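## 4. Recording push episodes

Zaller's quick-start card says you can begin collecting as soon as the arm homes. Don't. An arm that homes will happily record a whole afternoon of examples that teach the policy nothing, and the recorder will give every one of them a green check mark. The check mark means the file was written. It says nothing about what is in it.

This section covers block pushing on the board with the rod tool. For grasping, see Section 6.

### 4.1 Before you start

1. Fit the rod tool and tighten the collar by hand, then a quarter turn with the key.
2. Set the board on the perforated table and run **Check Tag** in Mirkum. If the tag is not found, fix the lighting or the tag. Do not click **Use Last Pose**. The last pose is only good if nothing has moved, and something has usually moved.
3. Lower the rod to working height with the pendant. The tip must clear the wood and still meet the blocks well below their tops.
4. Place the blocks by hand. Mix the shapes and colors, and let some of them touch.

> **Caution:** Stay outside the striped tape whenever the arm is enabled. The soft stop is software. Use the red button if you need the arm to stop.

> **Note:** Mirkum has a **Suggest Layout** button. We used it for a month and found that it likes tidy rows. A policy trained on tidy rows is good at tidy rows. Place the blocks yourself.

### 4.2 Recording an episode

1. Read the prompt on the screen, for example "push the blue cube toward the yellow heart." If the prompt names a block that isn't on the board, press **Skip**.
2. Press the left pedal to start.
3. Push with short, steady strokes. Back away from a block before you change direction.
4. When the goal is met, hold still for 2 seconds, then press the right pedal.
5. If you have not met the goal after 60 seconds, end the episode and mark it **Fail**. Do not delete it.

Leave the blocks where they ended up and go straight to the next prompt. Reset by hand only when a block has left the board or is stuck against the edge.

> **Note:** Failed episodes are kept on purpose, but they are only useful if they are marked. An unmarked failure goes into training as a good example.

### 4.3 Checking what you recorded

The **Quality** score on the episode page comes from the Morsy plug-in. As far as we can tell, it rewards smooth motion. A smooth push of the wrong block scores very well. Treat the number as a hint that the joystick was working.

1. Open the last 11 episodes in the viewer.
2. Play each one to the end with the prompt showing.
3. Ask whether a stranger could guess the prompt from the motion alone. If not, mark the episode **Unclear**.
4. Look for times when the rod hides the target block. A short stretch is fine. If the target is hidden for most of the push, mark the episode **Occluded**.
5. If 2 or more in the batch are marked **Unclear**, stop and go back to 4.1.

### 4.4 Claims to be careful with

- *"More episodes always help."* We have not seen this. At the Brestutwood bench, adding a large set recorded by one operator made the policy copy that operator's habit of coming in from the right.
- *"Color variety is handled by augmentation."* Maybe. Record with real blocks in every color you care about.
- *"The policy understands the prompt."* Swap two blocks of the same shape and different color, run the same prompt, and see for yourself before you repeat this to a customer.

Upload is covered in Section 5. Keep a local copy until the upload log and the episode list agree.
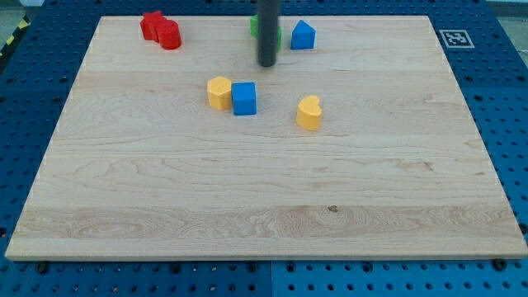 *Figure 4-1. Mixed block layout on the board, rod tool lowered.*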